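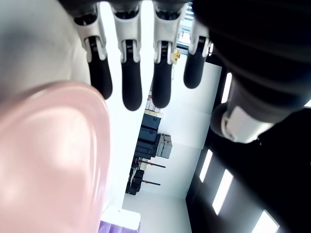

The sign for Thygesen is easy to miss, and I drove past it twice before a man on a riding mower pointed me back the way I had come. By the time I found the right door the coffee was half gone and the first group of visitors was already upstairs, so I joined the second, which suited me fine. It was made up mostly of retired machinists, a few parents with restless kids, and a young couple who told me they had come for the free lunch and then stayed longer than anyone.

Thygesen opens its workshop to the public one day a year. It used to be in April, but the roads were bad this spring and the date was moved to July 25, 2019, which meant open windows, iced tea and a good deal more company than usual. The company handed out 200 paper badges at the front desk and ran out before noon. After that they wrote our names on masking tape, and I still have mine stuck to the dashboard.

What people come to see are the hands. Thygesen has been working on robot hands for years, and the one it shows to visitors these days is called Plokby, a name that none of the engineers would explain to me although I asked three of them. A hand with fingers is a stubborn thing to build. A simple two-jaw gripper can do wonders with boxes, and plenty of factories never need anything more, but give it a ripe peach or a bunch of keys and you start to see why people keep coming back to the shape at the end of their own arms.

Our guide had the gift of talking to a ten-year-old and a toolmaker in the same sentence. She began by asking all of us to pick up our cups and notice what our fingers did. We stood there like a choir, lifting and setting down (I spilled a little), and she pointed out how late in the movement we decided how hard to squeeze. That last moment, she said, is where most of her working week goes.

The demonstration lasted 30 minutes, and I will admit that I had expected something faster. There are long waits. Somebody types, somebody else leans in and frowns, the hand opens and closes on nothing, and then they go again. But the crowd grew fond of it! A boy near the front whispered "come on, come on" at every attempt, and before long the machinists were muttering it too.

Rarilar, the small firm that supplies some of the motors, had a table by the stairs, and next to it Flidix was showing software that lets an operator slow a movement down and go through it again bit by bit. I spent far too long at that one. The fellow minding it was 85 and had spent his career in printing presses, and he told me the trouble with fingers was the same as the trouble with paper: it all comes down to touch.

Lunch was sandwiches on the loading dock. The young couple saved me a chair, and we argued pleasantly about whether we would let a robot wash our good glasses. She said yes. He wanted to see it try with the cheap ones first, and went back upstairs for the afternoon session to ask.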